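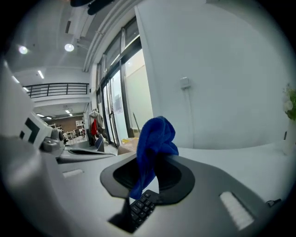 Computer keyboard

3 min read

A computer keyboard is an input device with rows of keys, used for typing text and giving commands. Layout taken mostly from the typewriter. Letters in three rows, numbers above, space bar at the bottom.

Layouts

QWERTY is the usual one in English-speaking countries. AZERTY in France and Belgium, QWERTZ in Germany. Dvorak exists, smaller following. Function keys along the top, normally F1 to F12, some older boards went higher.

Switches

Membrane boards use a rubber or plastic sheet under the keys. Cheap, quiet. Mechanical boards have a seperate switch for each key and cost more. Scissor switches mostly in laptops, short travel.

Legends are printed, laser-marked or molded in. Printed ones wear off first, usualy on the common vowels.

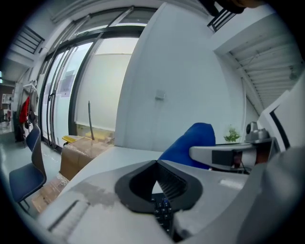
Cleaning

Crumbs, dust and skin oil collect between keys. Unplug first. Tip out loose dirt, wipe with a slightly damp cloth. Keycaps on many mechanical boards pull off and can be washed in warm water, dried fully before going back on.

See also: Typewriter, Numeric keypad, Touch typing

Last edited 2024-01-26 by Niamh Nic Aodha

Search articles Go

Contact | © Pemcombe | Back to top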